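The Bits Box
17 Mar 2025
By the Stesau Street storyteller

My aunt left me the flat in Sekthorpe, 116 stairs up, and with it a closet full of what she called bits. I had given myself two days to clear it before the new people came in. Two days! I'd packed whole houses in less.

The first afternoon went fine. Coats, lampshades, a Nygård radio that hummed when you picked it up -- all of it into bags, no dithering. Then I got to the bits themselves and slowed right down, the way you do when everything is small and bright and no use to anyone. I'd pick up something orange and think, toy? Lid? And back it would go with the rest while I made another coffee.

My rule was color. Orange with orange, green with green, and anything lavender on its own, as that was her favorite and I wasn't ready to have an opinion about it. It's a terrible rule (my cousin had begged me to sort by what things were for), but it got me moving again.
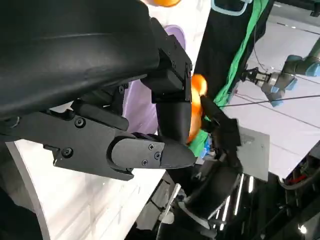

My cousin said over the phone that I was only making prettier piles, and that a pile was still a pile no matter how well it matched. Had I thrown out one single thing since lunch?

I had not. I said I'd call back.

Around dark I found the envelope, tucked inside a mitten. It held a Zoneo ferry ticket from some July before I was born, one way, never punched, and on the back she'd written 1,420 and crossed it out and written 3,000. Dollars? Miles? I sat on the floor with it for ages, and the radio hummed in its bag by the door.

Then I put the ticket back in the mitten, and the mitten was gray, so it didn't go with anything. I put it in my coat pocket and started on the blues.

Last updated: 17 March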